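Courses > Popular Fiction > Unit 2 > Handout: The First Contact Story

Search this site... Go

The First Contact Story: What to Read For

In the last unit we read stories where humans travel alone. Now we turn to stories where they meet somebody. I ask you to read "The Hatlow Signal" before the lecture, and the first 41 pages of the novel Prostholm if you have time. Both are in the course reader.

1. Who speaks first?

In older magazine stories the human captain usually speaks first, and the alien answers in a few pages, often in good English. In Hatlow the crew listens for 100 days before anyone sends a word. Please mark the places where the waiting is described. The author gives very little action there, but the tension grows. How is this done? Look at the verbs.

2. The translator figure

Many stories of this type have one person who understands both sides. In Prostholm it is the ship's cook, who has no training in languages. Compare this with the machine translator in "Gisholm Station". A machine makes the plot faster. A cook makes mistakes, and the plot of the middle chapters depends on these mistakes.

3. Misunderstanding as plot

We will use the term "productive error" in this course. It means an error which moves the story forward and also shows us something about the person who makes it. An error that only delays the ending is a weaker device. The broken antenna in Gisholm is, in my opinion, of the weaker kind, but you may disagree in your paper.

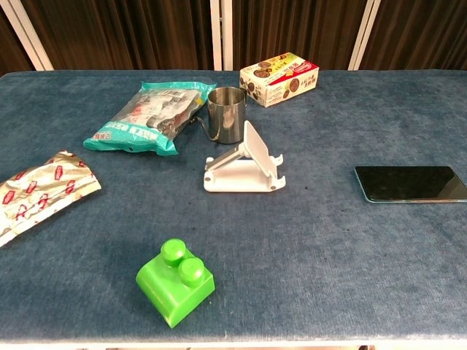 A good test is to remove the error and tell the story again in two or three sentences. If the ending stays the same, the error was not productive. Try this with the greeting in chapter four of Prostholm.

4. The ending

Note if the two sides understand each other at the end, and how much. The Hatlow crew understands a single word, and we are never told if it is the right one.

For the seminar

Bring one page of notes on sections 1 and 3. We meet in Carvalho Hall, room 221. The short paper is due in June.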